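I've been using the Plirkus benchtop compost caddy since February, and I've finally got enough to say about it. Ours came from the Vurndale sustainability shop, where Tumelo Mabuza talked me into the bigger model (I'd gone in for the little one). It takes up to 18 litres of scraps, and in our house that means I'm only walking down to the heap every second evening.

First, the good stuff. The lid seals properly! My old tub let every fruit fly in the neighbourhood know what we'd had for dinner, and this one keeps them out as long as you push down until it clicks. The handle is comfy too, even with a full load of melon rind and coffee grounds. I rinse it with the hose, leave it upside down on the step and it's ready again.
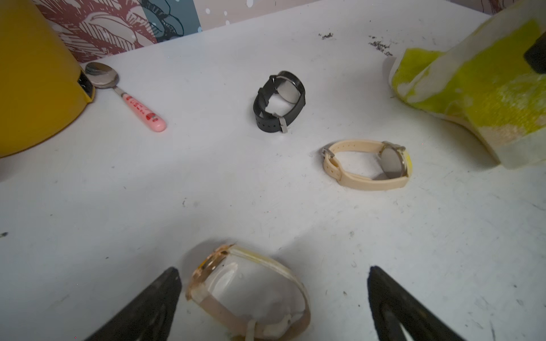 Cleaning up around it is where I'm less keen. The base has a hard rim, and if you drag a full caddy along the bench it'll leave its mark. I'm fussier about that than most, I suppose, though a white top with faint grey scuffs and scratches and little dark specks on it doesn't hide much, and I'd like to keep any more from joining them. Stick-on felt pads fixed it for me - they should come in the box.

The charcoal filter is my other grumble. Plirkus says to change it every 2 months and mine started to pong well before that. Duván Restrepo up the road has the Wan caddy, which has no filter at all, and he just empties his more often. His is lighter as well, but the hinge feels flimsy to me.

Compostable liners from Iltarden fit nicely if you fold the top over. They come in rolls of 100, and we're still on our first roll.

Would I buy it again? Yes, in the same size, and I'd grab the spare filters at the same time so I'm not making a second trip.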